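De: Ashwin Arumugam
Para: lista garras-manuais
Data: 8 de maio de 2026
Assunto: Re: folga no dedo esquerdo e borrachas a descolar

Olá Murali, olá a todos,

Desculpa a demora, andei com a garra desmontada em cima da bancada e quis acabar o serviço antes de responder, para não estar a mandar palpites. Respondo por baixo de cada pedaço, como de costume.

Murali Ramasamy escreveu:
> Boas. Temos uma das garras de mão com uma folga esquisita no dedo
> esquerdo. Com os dedos abertos nota-se pouco, mas ao fechar sobre
> um pacote mole o dedo roda um bocadinho antes de apertar. Já
> apertei o pino e ficou pior, agora prende a meio do curso.

Ora bem, isso de apertar o pino fez-me sorrir porque fiz exatamente a mesma asneira em abril! O pino não é para levar aperto. Ele só serve de eixo, quem segura a folga lateral é a anilha fina que está por trás, do lado de dentro da articulação. Se apertas o pino, esmagas a anilha contra o dedo e ele começa a prender a meio, que é o que descreves. Se alivias, volta a bambolear. Andas ali às voltas a tarde inteira (eu andei) e não chegas a lado nenhum.

O que fiz: tirei o dedo todo, limpei o furo com um cotonete e álcool, e pus anilha nova. Antes de montar vê se o furo continua redondo. O meu estava ovalizado, via-se bem com a lupa, e aí não há anilha que te salve, tens de trocar o dedo. Pedi um à Tranex, referência interna 3086, e veio certo à primeira. Atenção que na gaveta das peças podes ter ainda o dedo da série velha, a 2060, que parece igual e até entra no sítio, mas o furo é um nadinha mais largo e ficas com a folga de fábrica, por assim dizer. Confirma a gravação na face de trás antes de montar.

Para acertar o aperto final: pino até encostar, depois recuar um quarto de volta, e uma pinga de trava-roscas do fraco. Do fraco, por favor. Recebi aqui uma garra em que alguém usou do forte e tive de aquecer aquilo com o ferro de soldar para o pino sair, e o plástico da base ficou com uma marca feia.

> Outra coisa: as borrachas azuis. Uma começou a levantar no canto de
> baixo e apanha fios e pelos dos tecidos. Colei com supercola e
> aguentou uma manhã. Que cola é que usam?

Supercola não, esquece. Fica rija, e como a borracha dobra cada vez que aperta qualquer coisa, a cola estala e começa a levantar precisamente pelo canto. Uso cola de contacto, daquela de sapateiro, comprada na drogaria da esquina. O segredo é a paciência que me falta: camada fina na borracha, camada fina no dedo, esperar até deixar de colar na ponta do dedo (no teu, não no da garra) e só depois juntar. Não dá para corrigir a posição, portanto encosto primeiro a aresta de baixo e vou deitando a borracha para cima.

Depois ponho os dois dedos fechados um contra o outro com um pedaço de cartão no meio e um elástico à volta, e deixo até ao dia seguinte. E tira os restos de supercola todos antes, com uma lâmina deitada. Se ficar um grumo por baixo, a borracha faz barriga e vais ver que as coisas pequenas escorregam sempre para o mesmo lado.

Já agora, troca as duas ao mesmo tempo, mesmo que a outra pareça boa. Uma nova e uma gasta não agarram igual, e as coisas rodam quando as levantas. Com latas redondas é de dar em doido.

> O Krishnan (o banco de ensaio, para quem é novo na lista) diz que a
> garra está boa. Passa em tudo. Será que estou a imaginar coisas?

Não estás a imaginar nada! O Krishnan só mede abertura e força ao fechar, com o bloco rígido. Um bloco rígido encosta nas duas borrachas por igual e esconde a folga por completo. Eu deixei de confiar só nele depois de uma garra que passou com nota máxima e que no chão de uma casa não conseguia levantar um saquinho de batatas fritas sem o torcer.

Agora faço sempre uma segunda prova, fora da bancada, com coisas a sério: embalagens moles, uma lata redonda, um saco de plástico fininho, e um cesto para onde as passar. Tem de ser num sítio com alguma confusão, porque na bancada uma pessoa aproxima-se sempre do mesmo ângulo, bem direitinha, e a folga só aparece quando vens de lado ou quando tens de contornar a beira de um cesto. Também ajuda ter um tecido felpudo por baixo de parte das coisas, que é onde uma borracha a levantar se denuncia logo – agarra o pelo e puxa a toalha toda atrás.

A minha ordem, para o caso de quereres copiar: primeiro abrir e fechar em vazio por cima do cesto, devagar, a ouvir. Um estalido é a anilha mal assente, um raspar é o dedo a roçar na base. Depois os pacotes moles, 40 pegas no total, metade vindo da esquerda e metade da direita. No fim a lata, que é a mais chata. Se falhar 2 vezes seguidas com a lata, paro e volto para a bancada, nem vale a pena insistir.

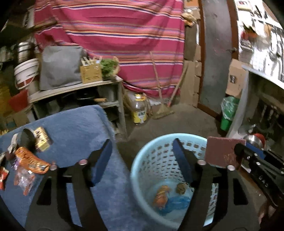 Uma coisa que me tem dado jeito é marcar com um risco de caneta branca a posição da cabeça do pino em relação ao dedo, assim que acabo o aperto. Um tracinho por cima dos dois. No fim da prova olho, e se o risco já não está alinhado é porque o pino rodou, e então é o trava-roscas que não curou ou que pus em cima de gordura. Demora um segundo e já me poupou uma devolução. Se usares a caneta normal de tinta à base de água, sai com o suor das mãos, tem de ser daquelas de tinta permanente.

> Última pergunta e não chateio mais: com que frequência abrem a base
> para limpar? O manual da Fureo não diz nada e eu tenho medo de
> mexer na mola.

O manual da Fureo não diz nada sobre quase nada, mas pronto. Eu abro a base quando sinto areia ao fechar, não vou por calendário. Quem trabalha em chão de cimento vai abrir muito mais vezes do que quem anda em mesas, que aquele pó fino entra por todo o lado. Entre aberturas passo só um pincel seco pelos recortes dos dedos e pela junta. Nada de ar comprimido, que empurra o pó lá para dentro e depois é que são elas.

Quanto à mola, tens razão em ter medo. A minha foi parar atrás do armário e passei meia hora de joelhos com a lanterna do telefone. O truque é abrir com a garra metida dentro de um saco transparente grande, com as mãos lá dentro também. Fica ridículo, mas se a mola saltar fica no saco. Tira fotografia antes de a desencaixar, porque a perna comprida vai para o lado do gatilho e montada ao contrário também fecha, só que fica com um retorno molengão e depois ficas a pensar que é outra coisa.

Massa lubrificante, pouquíssima, e só no eixo da mola. Nas articulações dos dedos nada, aquilo trabalha a seco. Vi uma garra que veio do projeto Grakon com massa até aos pinos e as borrachas vinham impregnadas, não houve cola que pegasse. Acabei por as deitar fora.

Resumindo a tua garra: eu começava por tirar o dedo e ver o furo. Se estiver redondo, anilha nova e está feito numa hora. Se estiver oval, pede já o dedo e aproveita a espera para tratares das borrachas. E manda para aqui uma fotografia do furo se tiveres dúvidas, de preferência com luz de lado, que de frente não se vê nada.

Ainda uma pergunta minha para a lista, já que estou com a mão na massa: alguém experimentou borrachas mais moles do que as azuis? Tenho a ideia de que iam agarrar melhor os sacos fininhos, mas receio que se rasguem logo nas arestas vivas, tipo pedaços de azulejo ou calhas metálicas. Se alguém tiver um par a mais para eu estragar, agradeço e pago os portes.

Abraço,
Ashwin

P.S. Murali, a anilha é a fina! Na saqueta vêm duas grossuras misturadas e à vista enganam bem. Passa-lhes o paquímetro.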